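What's Left on the Rail: a term of watching clothes get marked down
Project report, Retail and Fashion year 2
Handed in 3rd May

I picked this topic because I buy nearly everything in the sales (I own one full-price coat and I still feel a bit sick about it). What I wanted to find out was whether the stuff that ends up at the deepest discount has anything in common, or whether it's just luck. So from February onwards I tracked the knitwear and dresses at two online shops, Skireck and Bromard, and wrote down every price change I saw.

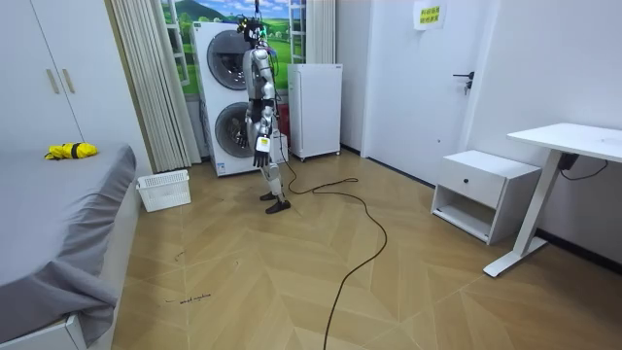
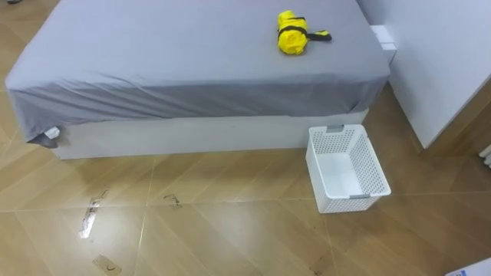
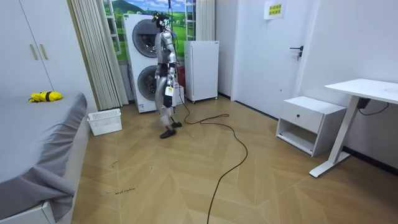 I ended up with 2371 price entries in my spreadsheet, covering 114 separate items. That sounds like loads, but most of the entries are the same cardigan sitting at the same price for weeks on end! I checked each shop in the morning before lectures and again in the evening, because Bromard likes to put its offers live after tea and I kept missing them in the first fortnight. Those early gaps are marked in yellow in the appendix.

How the two shops do it

Skireck goes down in small steps. A dress drops a little, sits there, drops a little more, and by the time it's properly cheap the only sizes left are the very smallest and the very biggest. Bromard does hardly anything for ages and then slashes a whole section overnight. As a shopper I much prefer Bromard, because if you're patient you can get a middle size at a silly price. As someone who had to log it all, I preferred Skireck, as I could see it coming.

I also had a quick look at Figueroa, which is mostly shoes and bags, but they change their product names when something goes on sale (the same boot had three names in a month) and I couldn't be sure I was following the same item. I dropped them after 23 entries. They're not in any of the totals.

What got cut the most

Colour was the big one. Mustard and lime got cut early at both shops, while navy and black barely moved. I'd expected sequins to be the first thing marked down after party season, but the sequin dresses held their price for longer than the plain jersey ones. My guess is that people buy sequins for one particular night and don't shop around much. I can't prove that from prices alone, so please take it as a guess.

Length mattered as well. Midi dresses sold through in most sizes before the second cut. Minis hung about. Anything with one shoulder hung about for even longer, and there was a one-shouldered jumper at Skireck that I got quite fond of, checking on it every day. It was still there when I stopped.

Fabric was harder. I'd planned to compare wool with acrylic, but so many things are a blend that my neat columns fell apart and I had to lump them together as "some wool" and "no wool". The "some wool" items kept their price better, though a lot of them were also navy, so I may just be measuring colour twice. I should have spotted that before I set the spreadsheet up and not in week six.

The Flultard problem

Both shops stock a label called Flultard, and this caused me a proper headache. The same Flultard wrap dress was "reduced" at Bromard to the exact price Skireck was charging as normal. So is that a discount or isn't it? I went back and forth and in the end counted it as a cut, because my question was about what each shop does with its own prices. If I'd been asking whether shoppers save money, I'd have had to leave it out.

Next time I'd follow fewer items and write down which sizes were left each day, as I only started doing that halfway through and it was the most interesting bit. I'd also turn off the shopping emails first. I bought 2 jumpers during this project, both mustard.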